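**Ticket: Recipe scaling rounds eggs to zero (and then some)**
Opened 2024-10-07
Product: Potia (desktop), recipe library synced from Tundumness
Status: fixed, keeping open for the label printing bit

Ok, this has been a fun one! Logging the lot so the next person doesn't have to start from scratch.

**Symptom**

Scale any recipe down from 40 serves to 4 and the eggs vanish. Flour is fine, butter is fine, sugar is fine. The lemon slice recipe asks for 2 eggs at full size and prints "0 eggs" once it's scaled. Scaling back up doesn't bring them home either – you get 0 at every size until you reload the recipe.

**Tried first**

- Restarted Potia. No change.
- Cleared the local cache and pulled the library down from Tundumness again. The eggs came back at full size, then went missing on the next scale.
- Changed "eggs" to "egg". No change, but I had hopes.
- Changed the unit from "each" to "g". Works perfectly! So the maths is good and the trouble is in how whole items get rounded.

**Cause**

Anything with the unit "each" is rounded to a whole number after scaling, and the rounded number gets saved over the original. 2 eggs at a tenth of the size is 0.2, which rounds to 0, and 0 times anything is still 0. Lemons, bay leaves and vanilla pods all do the same thing.

**Fix**

1. Settings > Units > Whole items. Turn off "Save rounded values".
2. Set "Smallest amount" to 0.25.
3. Reload the affected recipes from Tundumness. There were some 20 in our library, mostly baking.
4. Scale one down and back up to check that the colour flag beside the ingredient stays green.

After that the lemon slice came out as "¼ egg", a bit silly to crack but at least you know it's there. I love that the flag updates as you type, by the way. It's such a nice touch.

**Still open**

Shelf labels printed through Voß cut off the fraction, so "¼ egg" comes out as "egg". Wider label stock didn't help. The Skullitness font pack has proper fractions in it and I'm keen to try that next.

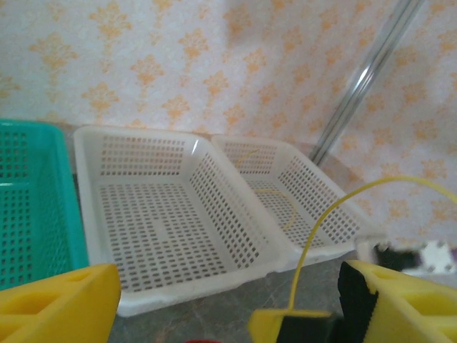
**Reply from the Potia forum:** Had the same labels problem in August and the font pack sorted it for me, but only after I set it as the default in Voß as well as in Potia. Doing one without the other still drops the fraction. Also worth checking your halves, mine were printing as 1.

Brilliant, thank you! Halves are indeed printing as 1 on the scone labels. Installing the fonts in both programs now and will add the result to this ticket.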